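Winter Pile, February

We go through the bedroom twice a year at our place in Miltdale, once before the cold and once near the end of it. This gallery page covers the second round: the jackets, blankets and spare covers that had collected on the bed since the holidays.

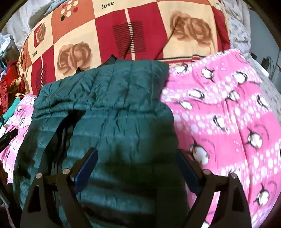
Mayuree Thepsuriya wrote to ask why we do this in February when there is still plenty of cold weather left, and said she would be digging everything back out within a week. In her house nothing gets put away until the heating goes off.

She has a point about the everyday coats. Those stay on the hooks by the back door until April. What gets sorted now is the second layer, the things that were pulled out for guests or for one very cold night and then stayed out. If we leave them until spring they get mixed in with the summer sheets and the closet never gets straight.

The jacket

Dark teal, quilted, with a slight gloss to it. It had ended up in with the bedding, next to the pink fleece. A puffer like this takes up more space than anything else its weight, so it is usually the first thing we deal with.

Pockets get emptied, zippers get closed, and any straps or cords are tucked inside so they don't catch on the next thing. We wash puffers on cold with a small amount of liquid soap and dry them on low with a couple of clean tennis balls in the drum. It takes two full cycles, sometimes three. If the filling still feels lumpy between the stitching lines, it needs more time.

We used to squash them into vacuum bags. Wiroj talked us out of it after his own came out flat and stayed that way. Now they go on wide hangers at the far end of the closet, or loosely folded in a cotton sack if the rail is full. An 80 liter sack holds one adult jacket and one child's without forcing.

The penguin blanket

Pink fleece, banded in a hotter and a lighter pink, with white dots and penguins all over. This kind of blanket is easy to look after. Cold wash, no fabric softener, and hang it over a door overnight. Fleece picks up lint from everything it is washed with, so it goes in alone or with another fleece. We made the mistake of washing one with bath towels and spent 40 minutes with a lint roller.

Folding: in half lengthwise, in half again, then rolled from one end. Rolled fleece stands upright in a basket and you can pull one out without disturbing the others. Folded in a stack, the one you want is always on the bottom.

Pillows and covers

Pillows go out on the line for an afternoon if it is dry, even when it is cold. Covers get washed with the sheets. We pair each cover with its matching sheet and put the whole set inside one of the pillowcases, a habit picked up from Siriporn Thongsuk. It looks lumpy on the shelf but no set has been split up in two winters.

What stays and what goes

Anything that wasn't used this winter goes into a bag for the clothing swap at Gullbridge. Anything with a broken zipper gets one month on the mending shelf. The zipper repair kit we use is the small Stitden one, which has enough sliders for most jackets but not the chunky kind found on ski wear. For those we ask Vichien, who charges very little and is slow.

Kids' things are handled separately. Sizes get written on masking tape and stuck to the bag, never on the label.

Storage this year

We moved from cardboard boxes to cotton sacks and two shallow bins under the bed. The bins came from Nuchit and the lids are poor, so we tie them with a length of tape. Cedar blocks go in each, sanded lightly when they stop smelling of anything. The closet shelf is now only for bedding, and the rail is only for coats.

The whole job used to take a weekend. It took one long morning this time, plus the drying.

More from the house pages

Linen closet, top to bottom
The hooks by the back door
Mending shelf: what got fixed in January
Airing pillows in cold weather
Seija Saarinen's notes on washing wool
Under-bed bins compared
Swap day at Gullbridge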